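Sutadia Wollville
Workplace inspection checklist: automated work areas
Area: Prep and Utensil Handling, second floor
Date: Nov 18, 2019
Inspector: Impi Hämäläinen
Area lead: Sointu Aaltonen
Form copy to: site safety file, Rissanen (maintenance contractor), notice board by the time clock

Scoring: OK, Fix, Stop. A Stop means the station is not used until the item is closed. Comments are required for anything other than OK and welcome for the rest.

Section A. Open items from the October inspection

A1. Stop button at the Zena line reachable from both sides. OK
Second button installed. Pressed both, both worked.

A2. Lockout tags available at the supply cabinet. Fix
Still short. There were 2 tags in the box and the procedure calls for 3. Sointu has put in another order.

A3. Written procedure for clearing a jam. OK
New version is on the wall. The old one was still taped up under it. Removed during the inspection.

Section B. Work surfaces and floor

B1. Table edges and corners free of damage. OK

B2. Tables stable, no rocking under load. OK
One foot adjusted at the end table. Check again next time, the same foot was adjusted in October.

B3. Only the items for the current task on the table. OK
People have been good about this since the change in September. Before the grippers came in, the tables were also where everybody kept cups, phones and order sheets. Those now go on the shelf by the door. Two operators told me they miss having the order sheet in front of them and have to walk to check it. See comment under D4.

B4. Cables off walkways. Fix
Cables that hang down behind or beside furniture need to be tied up so the ends do not reach the floor. Rissanen to quote for clips. Until then, the shift opener checks them.

B5. Floor marking visible and in one piece. OK
Tape is worn where the carts turn. Not bad enough to replace yet.

B6. Loose items on floor. Fix
Anything found on the floor is picked up when it is seen and does not wait for end of shift. This was also a comment in October.

Section C. Grippers and handling

C1. Finger screws checked for tightness at start of shift. OK
Log is signed for every shift I looked at. A few signatures are in the same pen for the whole week, which I raised with Sointu. She will watch the check being done on different shifts.

C2. Finger surfaces clean. Fix
Dust builds up on the contact faces. Wipe at start of shift and after lunch. The current instruction says "as needed" and everyone reads that differently. Please change the wording.

C3. Operators know the pinch points and can show them. OK
Asked four people. All four could show me.

C4. Grip test with the day's utensils before the first run. OK
The long-handled pieces remain the most work. Operators want them set down the same way each time, and the morning crew and the afternoon crew do it differently. This is a training item more than a safety item, but a dropped utensil ends up on the floor and then it is both.
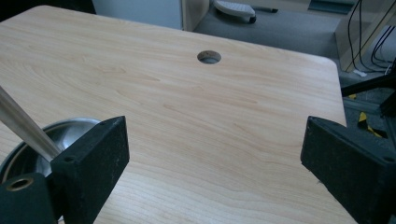
C5. Hands clear before closing the grip. OK
No hand injuries reported since the last inspection. There was one near miss, written up properly and discussed at the shift meeting. The operator was reaching across to straighten a piece while a coworker was working the grip. The rule is now that one person has the table at a time. If you need to reach in, say so and wait for an answer.

C6. Spare parts stored and labeled. OK
26 finger sets in the drawer, matches the sheet.

Section D. People and workload

This section was added after the staff meeting in the spring and it stays in the form.

D1. Job rotation followed. Fix
Rotation is posted but it is not followed on Fridays when the crew is short. The result is that one person stays at the same station all day. The sorting used to mean walking back and forth, and now much of it is standing still and watching. Several people report sore feet and lower backs, which was not a common complaint before. Mats are approved but have not arrived.

D2. Operators trained for their current task. OK
Everyone on the list has finished the basic course. Two people who used to wash and sort full time have moved to teaching and checking the grippers. Both said they like the work and both said the first weeks were tiring because they had to do their old tasks too. For the next move, take the old tasks off the person first.

D3. Operators may stop the work without asking. OK
Asked the same four people as in C3. All said yes. One added that stopping feels different now because the count on the wall screen stops as well and the whole room sees it. Last week's total on the screen was 2,049 handled pieces. I recommend taking the number off the screen or moving it to the office. It has no safety use.

D4. Information needed for the task is within reach. Fix
Order sheets, see B3. Suggest a holder on the wall at eye level. Sointu agrees and will pick the spot with the operators.

D5. Noise and lighting. OK
Quieter than last year. Some people now wear headphones, which are not allowed in this area because of the warning tone. Reminder given.

Actions

A2 Lockout tags: Aaltonen
B4 Cable clips: Rissanen
B6 Floor check added to opening list: Aaltonen
C2 New wording for cleaning instruction: Hämäläinen
D1 Friday rotation and mats: Aaltonen, with the shift planner
D4 Sheet holder: Aaltonen

No Stop items. Operators who disagree with anything written above can add a comment on the board copy or speak to either of us.

Signed: I. Hämäläinen, S. Aaltonen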